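Trinthorpe Household Recipe Cards: data card

Version 1.2, released August 1, 2020
Maintained by the Endoletti text archive

Summary

Trinthorpe is a collection of over 2,000 typed and handwritten recipe cards, transcribed to plain text and tagged for ingredients, quantities, units and steps. The cards come from home kitchens and church sales. The set is meant for work on unit conversion, ingredient parsing and the study of everyday instructional writing. It isn't a cooking reference, and the recipes have not been tested.

What is in the release

cards.tsv: one row per card, with card ID, source box, title, yield as written, and full transcription
ingredients.tsv: one row per ingredient line, linked to cards.tsv by card ID
units.tsv: lookup table for units and their spellings
splits/: lists of card IDs for train, dev and test
CHANGES.txt: version history
LICENSE.txt

All files are UTF-8 with Unix line endings. Fields are separated by tabs. There are no quoted fields; a tab inside a transcription has been replaced with a single space, and line breaks on the card are written as a vertical bar.

Sources

Cards were drawn from two holdings. The Zurnitz boxes are mostly typed and contribute the larger share of baked goods. The Mwakalinga boxes are mostly handwritten, with more soups, stews and preserves. The source_box column gives the holding and box number, for example Z-04 or M-02. Boxes were transcribed whole, in the order in which the cards were filed. Duplicate cards were kept when the wording differs in any way and dropped when it does not.

Cards clipped from newspapers or packaging were left out for copyright reasons. So were cards with a street address or phone number that could not be separated from the recipe text.

Transcription rules

Spelling is kept as written, including errors. Crossed-out text is dropped unless nothing replaces it, in which case it appears in square brackets. Fractions are written with a slash and a space after the whole number, so that one and a half is "1 1/2". Degree signs are written out as "deg". Underlining is not recorded.

Words the transcriber could not read are marked [?]. A best guess with low confidence is followed by the same mark with no space, as in "mace[?]". Both forms count as uncertain in the evaluation script.

Units

Most cards use US customary volumes. The unit column holds a normalized form, and unit_raw holds what was written. Container words are the main source of trouble. "Cup" may mean the 8 fluid ounce measure or whatever cup the writer kept by the flour bin, and the cards seldom say which. "Teacup", "coffee cup" and "paper cup" are kept as separate units and have no conversion value in units.tsv.

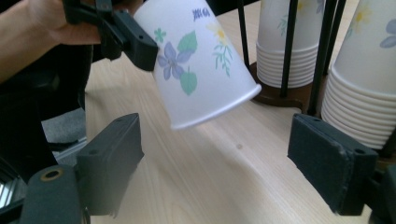
Users who need a volume for these units should set their own value and report it. The earlier practice of mapping every container word to the standard cup was dropped in version 1.1, as it distorted the flour-to-liquid ratios in the Mwakalinga cards. Can sizes are treated the same way: "1 can" is normalized to the unit "can" with no volume, and a size number, where one is given, goes in the note column.

"Pinch", "dash" and "some" are tagged as vague quantities. "Butter the size of an egg" and similar phrases are tagged as comparisons, with the object of comparison in the note column.

Splits

The dev and test sets hold 200 cards each. All remaining cards are in train. Splits were made by card family, so that variants of one recipe stay together. A family is a group of cards that share a title or at least 8 ingredient lines. Both holdings appear in every split, but the proportions are not matched.

A second, smaller training list of 900 cards is in splits/train_small.txt. It contains only cards with no [?] marks and is meant for quick runs.

Known problems

- Oven temperatures are missing from many cards. "Moderate oven" and "quick oven" are transcribed but not normalized.
- The yield field mixes servings, pans and dozens.
- Box Z-07 was water damaged. Its transcriptions have a high rate of [?] marks, especially in the last lines of each card.
- Ingredient lines that list two items ("salt and pepper") are split into two rows that share a line number. Scripts that assume unique line numbers will fail on these.
- Step tags are provisional and may change in the next version.

Changes

1.2: Added train_small list. Corrected tablespoon and teaspoon confusion in box M-02, where a capital T had been read as lower case. Removed blank rows from ingredients.tsv.
1.1: Released in March. Container words given their own units. Card IDs padded to four digits.
1.0: First release.

License and citation

Transcriptions and tags may be used and redistributed with attribution. Cite as: Trinthorpe Household Recipe Cards, version 1.2, Endoletti. When reporting results, state the version number and whether uncertain words were included in scoring.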